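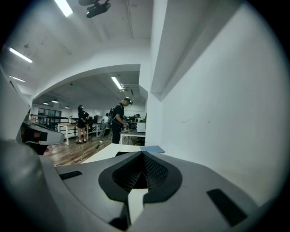
*White tabletop, Hagedorn workroom*

**Re: [lavley-binders] Paste or PVA for the hymnals?**

Hi all,

I've read through the replies on the hymnals and I still think we should use wheat paste on the spines and keep the PVA for the new cases. Paste is slow, but the next person can undo it with a damp cloth. The old glue on these spines is already brown and cracking, and it comes off easily once it has sat under paste for 10 minutes.

I made up a batch from the Nunon flour on Saturday. It was lumpy at first and needed a second pass through the strainer. After that it brushed out fine. I thinned half of it for the tissue repairs and left the rest thick.

The Metier PVA is usable, but the open jug has started to skin over. Please decant what you need and put the cap back on.

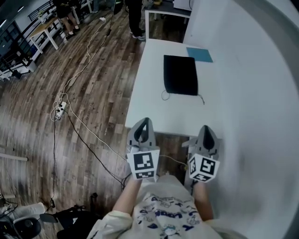
A member replied to the list on Saturday night:

> I don't mind paste for the spines, but it takes all night to dry and we only have the press until 5. If we paste late in the day the books will have to sit under boards with weights, and last time two of them came out with a twist. Could we mix in some PVA to speed it up? I have used a half and half mix on my own books and it held.
>
> Also, are we relining with the thin mull or the heavy one?

A mix does dry faster. My worry is getting it off again later. I'd be willing to try it on the copies with missing pages, which are only going to be used for practice anyway.

For the rest, I suggest we do all the pasting in the morning and leave the afternoon for sewing and cutting boards. The twist came from uneven weights, I think. We can use bricks wrapped in paper, 2 to a stack.

Thin mull, please. The heavy one makes the joints stiff.

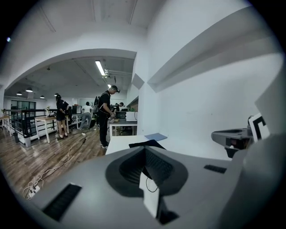
## Still needed

- Gray board, the same thickness as last time
- Blotters, any size
- One more bone folder
- Linen thread. The 700 yard spool is nearly gone.

If you can bring any of these, reply to the list so we don't end up with duplicates.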